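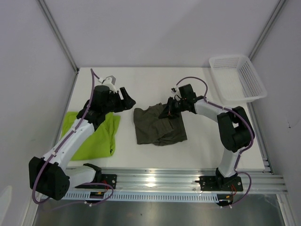
Filed under: Laundry & Linens / Quick Fixes

Dish towels that won't soak up water any more. Had a drawer full of these. Nearly always fabric softener, sometimes plain old grease. Stop using softener on anything you dry with, towels, napkins, the lot.

To strip them: big pot or the sink, hottest water you can get, 2 tablespoons washing soda, leave it till the water's cold. Water goes a nasty gray. Dump, rinse, then a normal wash with half the soap you'd usually put in. Colors separate please. I lost a good cream one to a red stripe that way.

New towels, wash before you use them. Twice if they're dark. The navy ones I got from Harnton bled for 5 washes and I still don't trust them with the whites.

Grease spots. Dish soap straight on, rub it in with your thumb, 19 minutes or however long it takes to unload the dishwasher. Then wash warm. Check it BEFORE the dryer, a spot that goes through the dryer is there for good, pretty much.

Tomato, cold water first from the back of the stain. Coffee same. Tea is worse than coffee, dont ask me why. Candle wax: freezer, then pick it off with a butter knife, then brown paper and a warm iron for what's left.

Musty smell. Somebody left them balled up wet. Cup of white vinegar in the wash, no softener, no bleach with it (never those two together, bad fumes). Line dry if you can. If they still smell after two goes, cut them up for the garage.

Folding. I do thirds the long way, then half, then half again, stood on edge in the drawer so I can see which is which. Jadwiga rolls hers. Takes more room but she likes it.

Storage, make sure they're bone dry. Put the clean ones at the back and pull from the front or you'll wear out the same four all year.

Lint on dark cloths: wash them inside a pillowcase, knot the top. Shake hard before hanging. An old nylon stocking gets off teh rest.

Rags: hem not needed, pinking shears will do. Anything that's had linseed oil on it goes flat outside to dry, spread out, never in a heap or a bin. They can catch fire by themselves.

Irons and scorch marks next.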